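News > City Hall > Public Health

Small business air and testing grants open in Gresholm this September

By the Gresholm Office of Public Health
September | 2 min read

GRESHOLM -- I'll get right to it, because I know a lot of you have been waiting on this one. Starting this month, small shops, diners, salons and day cares in Gresholm can apply for money to fix up their air systems and keep free test kits on hand for staff. We're calling it the Simus Fund, after the street where our first walk-in clinic opened, and I'm so happy to finally get it out the door!

The city council has set aside enough for 400 grants. Any business with 30 or fewer workers can apply, and the form is short (I filled it out myself at my kitchen table, with the radio on). You'll need your city license and a recent utility bill. If your vents were checked in the past year, send that report too, but don't hold up your form over it. 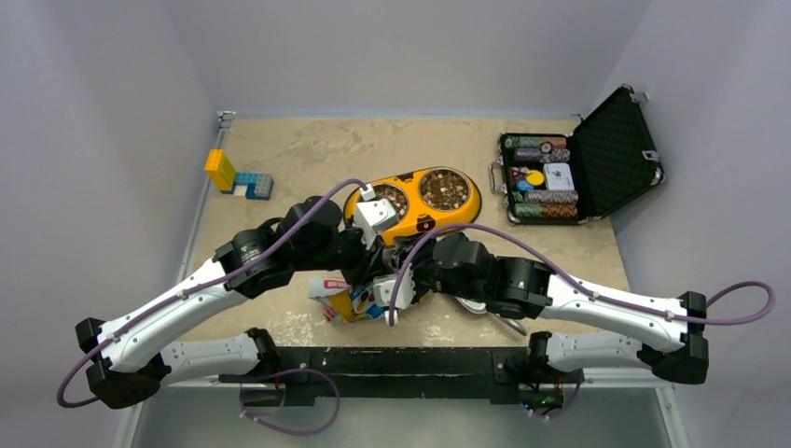
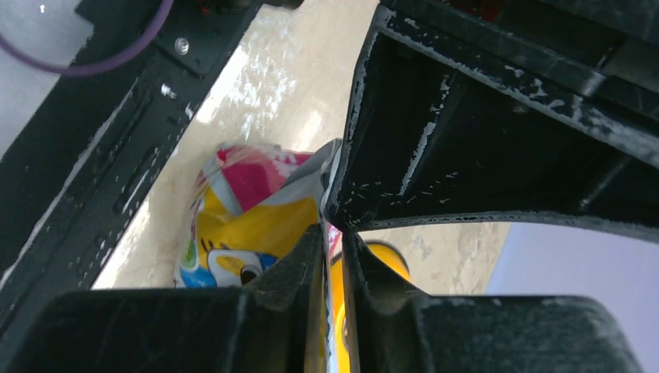
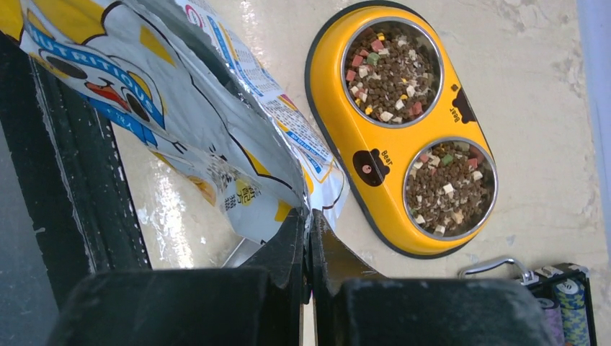 Two robot arms over a tabletop; a gripper with a snack bag; a gripper with a pet food bag.

We ran a small trial on Jalali Avenue this spring, and I stopped in at most of the places that took part. The owners told me the paperwork was fine but the wait was too long, so we've moved two more people onto reviews. You should hear back in about 10 working days.

Ikomar, the local heating and cooling firm, will do the air checks for anyone who doesn't already have a contractor. You can use somebody else if you like, as long as they're licensed in the city.

Forms are at the front desk in City Hall and at every branch library, and the desk is open until 6 p.m. Our phone line can take you through the questions in English or Spanish. Landlords can't apply for a tenant, but they can sign the permission page at the back, so please get that signed before you drop off the form.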